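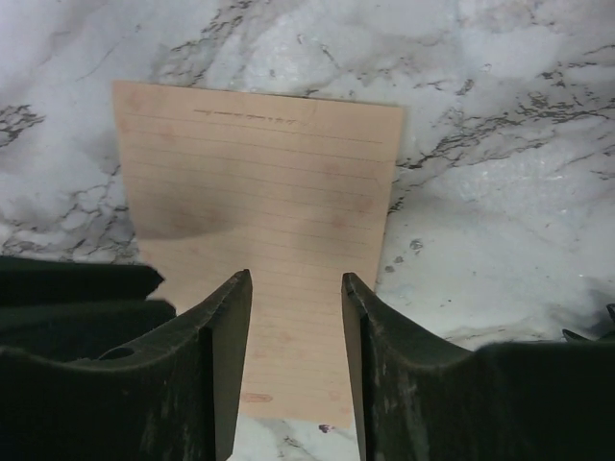
Handling Paper with a Gripper on Stone Counters
Household Guidance, Hostora Test Kitchen. Revised Jul 24, 2025

These rules apply to any task in which an arm picks up, turns or files loose sheets on a marble or other polished surface.

Wipe the counter and let it dry fully before paper is set down. Crumbs and grit are to be removed by hand.

Inspect the finger tips before each session. Scuffed tips may remain in service if the edges are smooth to the touch. Dusty fingers are cleaned with a dry cloth; oil and polish are not permitted.

Lay one sheet at a time, flat, with an edge facing the gripper. Approach at the lowest speed setting. Do not press a sheet against the stone to drag it.

Handwritten pages, including recipes and shopping lists, must be copied before use. Stained sheets may be handled but are stored apart from clean ones.

Keep hands off the counter while the arm is powered. The stop button must be within reach of the person in charge.

Worn tips are reported to Jolien Prins, quoting rule 13. Spare tips are kept in drawer 122.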